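Memory errors under load, two DIMMs, passes when tested singly

noklow
Desktop board, four slots, two 8 GB modules. Each module passes a full test alone in any slot. With both installed in the paired slots I get errors in test 8, always at high addresses. Error count after one night was 263. Voltage and timings are at board defaults. Power supply is a 500 W unit, two years old.

Halby
Default does not mean rated. Many boards load the memory profile on first boot and keep it after a module swap. Read the actual clock and timings from the setup screen and post them.

noklow
Profile was on. I turned it off, cleared the settings and retested. Errors fell to 16 over the same number of passes, so speed is a factor but the fault remains. 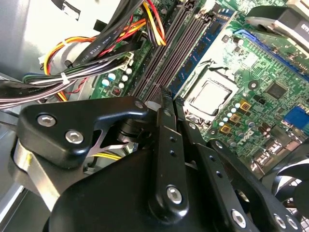

Reply 4
jiang_t
Fewer errors at a lower clock points to signal margin. Order of work:
1. Power off at the wall, hold the power button for a few seconds.
2. Remove both modules, clean the contacts with isopropyl alcohol, let them dry.
3. Reseat until the latches close without help.
4. Loosen the cooler screws slightly and retest. Uneven pressure on the socket can upset one channel.

Halby
Disagree on step 4 as a first move. Were the modules sold as a kit? Two singles with the same part number can carry different chips.

jiang_t
Mixed chips at base speed should still pass. That is what base speed is for.

Halby
Should, yes. I have returned pairs that did not.

noklow
Bought separately, same label, different revision code. Cooler came off and went back on with even torque. Zero errors in four passes at base speed, profile still off. Will run it again Thursday with the profile on.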